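Last updated: 03/05/2022

4. Bedroom ventilation and window habits in Rultby

Diaries came back from 48 households, over 400 nights in all once the blank pages were taken out. Most people shut the window before getting into bed, even where the trickle vent was painted over. The Flesetex loggers sat on the bedside table or, in 3 homes, on the floor - not ideal, readings near the floor ran a bit cooler. Small bedrooms were the main interest (Fig. 1).

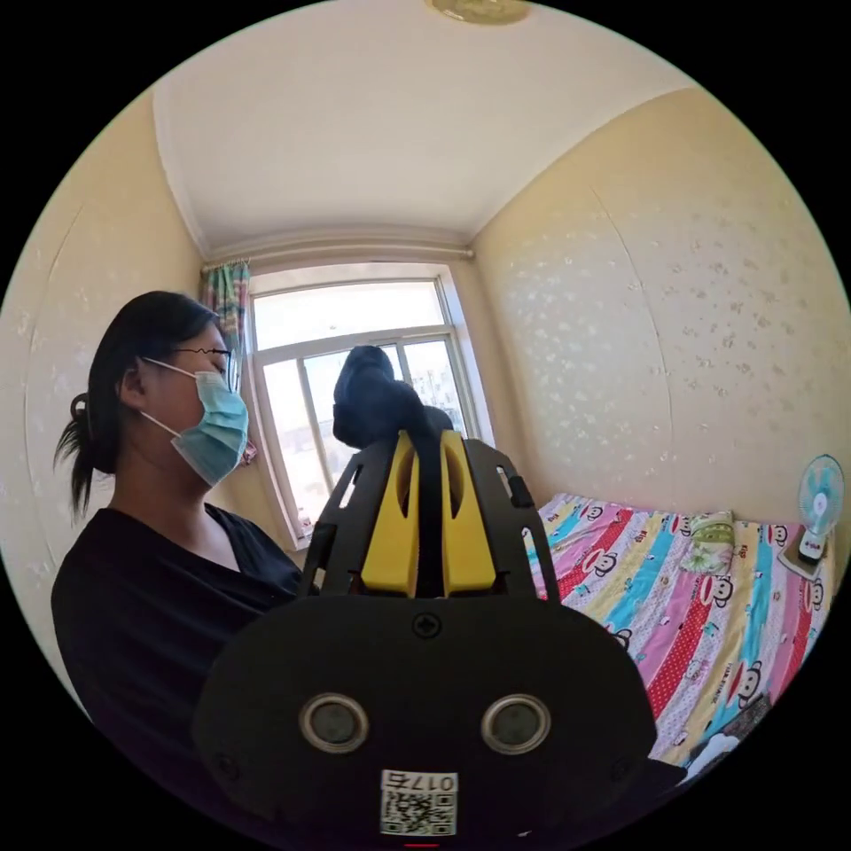

Does a shut door matter more than a shut window? In the smaller rooms the door mattered more, as stale air built up fastest when it was closed, whatever the window was doing.

Figure 1. Small bedroom, Rultby.

Weather explains part of it. March was cold and people said so in the diaries, often next to a note about heating bills. Noise came up too, mainly on the side facing the bypass. Correia block is the odd one out - newer windows, better vents, yet the stuffiest mornings. We think the vents were simply left closed but the diary had no box for that, an oversight on our part. Seven households dropped out before the second round and thier first-round nights are kept in.

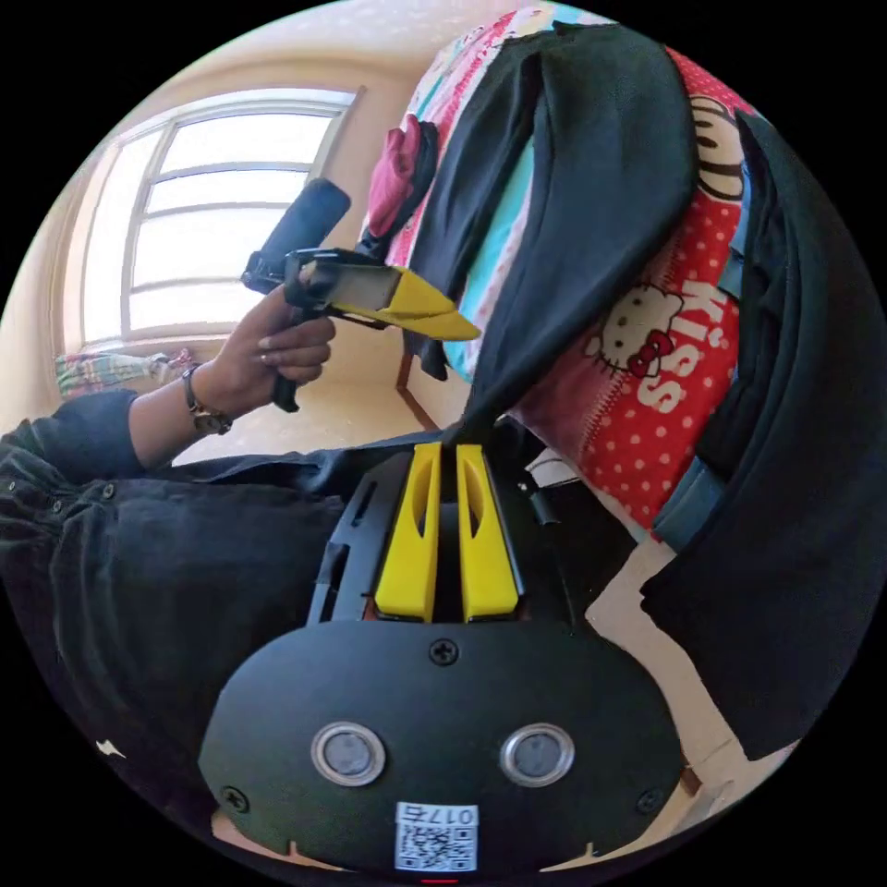 The second round used the same form with a vent question added. Answers patchy. Where the vent was ticked as open, morning readings were lower, though not in every home, and the gap shrank on windy nights. Tivell homes not yet analysed.

Related items
Damp and drying laundry indoors: Tivell pilot
Trickle vents, a short survey
Sleep diaries: form design notes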